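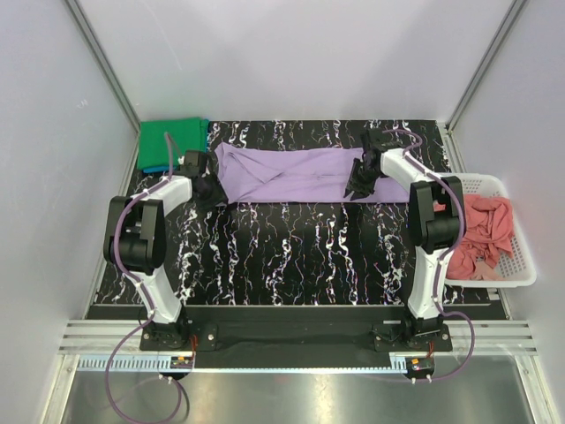
A lavender-purple cloth held at both ends over a patterned black tabletop.

Starkosero Introduces Veninness, a Low-Temperature Dye Fixative for Cotton and Cotton-Blend Household Textiles

12 Jul 2024

Starkosero, a supplier of finishing chemicals to towel, napkin and bedding mills, has released Veninness, a liquid fixative for reactive-dyed cotton and cotton blends. The product is applied in the last rinse bath after dyeing and works at bath temperatures between lukewarm and warm. It replaces the hot soaping step that many mills run twice on deep and mid-tone shades.

Veninness is sold in 200 kg drums and 700 kg returnable totes. Orders are open to mills and commission dye houses. Shipments of drums begin this month, with totes to follow once the return depot is in service.

Background

Reactive dyes bond to cotton during dyeing, but part of the dye in the bath never bonds. It stays on the surface of the fiber and comes off later, in the mill rinse or in the customer's washing machine. Purples, turquoises and reds are the shades most often returned to mills for this reason. The usual remedy is repeated rinsing at high temperature, which uses steam, water and machine time.

Veninness contains a charged polymer that holds the unbonded dye in place on the fiber. The polymer is supplied already diluted, so it can be pumped straight from the drum through a standard dosing line. It contains no added formaldehyde and no fragrance. It is not intended for wool, silk or fabrics that have already been treated with a silicone softener.

Mill trial

The product was tested at the Llewellyn dye house on its normal production lines. The trial covered 667 dye lots of woven and terry cotton. Each lot was cut in two after dyeing. One part was finished with the hot soaping routine already in use at the plant, and the other with a single warm rinse containing Veninness.

Samples from both parts were checked for color loss in washing, color transfer when wet, color transfer when dry, and change of shade. Lots finished with Veninness met the plant's own release limits for wash and dry transfer in every shade group. Wet transfer results in the darkest navy and black shades were uneven, and Starkosero does not recommend the single-rinse routine for those shades. A second rinse before dosing is advised for them.

"The shade change was our main concern going in," said Ifor Nicholas, dye house manager at Llewellyn. "Fixatives tend to push a purple toward blue. On the lilac and lavender lots the shift stayed inside the tolerance we agree with our buyers. On one of the pale yellows we had to correct the recipe."

Nicholas added that the plant now runs the Veninness routine on pastel and mid-tone work and has kept hot soaping for dark goods.

Application

The recommended dose depends on depth of shade and is listed by shade group in the technical data sheet. The bath should be slightly acidic before dosing. Veninness is added over several minutes with the machine running, then circulated before the bath is drained. The goods can go directly to spinning and drying. No rinse is needed afterward.

Overdosing causes a stiff hand and can reduce water uptake in towels. Mills that apply a softener should do so in a separate bath, after the fixative bath has been drained. Anionic wetting agents left over from earlier steps will react with the polymer and form a deposit, so carryover should be checked before the first production lot.

"Most of the questions we get are about residue," said Rianne Baert, head of application chemistry at Starkosero. "If the bath goes cloudy when the product is added, there is still detergent in it. Stop, drain and refill. The data sheet has a beaker test for this that can be done beside the machine."

Storage and handling

Veninness should be stored indoors and protected from frost. Product that has frozen will separate and cannot be restored by stirring. Opened drums should be closed after each use. Gloves and eye protection are required when connecting or disconnecting dosing lines. The safety data sheet is supplied with each delivery.

Supply and support

Distribution is handled by Broveo, which also operates the collection service for empty totes. Sample packs are available in 2 kg cans for laboratory dyeing. Each pack includes the technical data sheet and a set of undyed cotton swatches for comparison work.

Mills that want help with a first production run can book a visit from the application team through Jhair Escobar, technical service lead. Visits cover bath preparation, dosing settings and sample testing. Recipe correction for single shades is handled by mail from swatches.

About Starkosero

Starkosero makes rinsing agents, fixatives and softeners for cotton mills and commission dye houses. Its product range is limited to wet finishing of household textiles.

Press contact: Eifion Parri, Starkosero press office

Technical inquiries: Jhair Escobar, Starkosero technical service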